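Product Safety | Press Releases

Prelanard has suspended release 808 of its Skarkance kitchen manipulation software after a fault in the placement module. In simulated trials, the planner reported a stable grasp before contact force had been confirmed. The fault was logged in 200 of 835 runs.
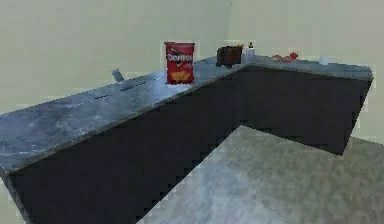 Simulated kitchen test environment with chip bag, bottle and other counter items.

"The force check was skipped when the object model was reloaded," said Lizeth Ospina, head of verification. Customers should revert to release 500.
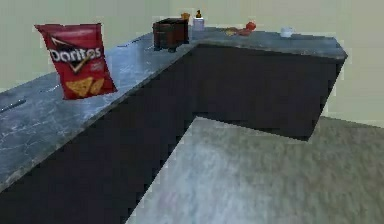
Release No. 14, p. 1 of 1

No injuries have been reported. A corrected build is due in February.

Contact: Jairo Mamani, Prelanard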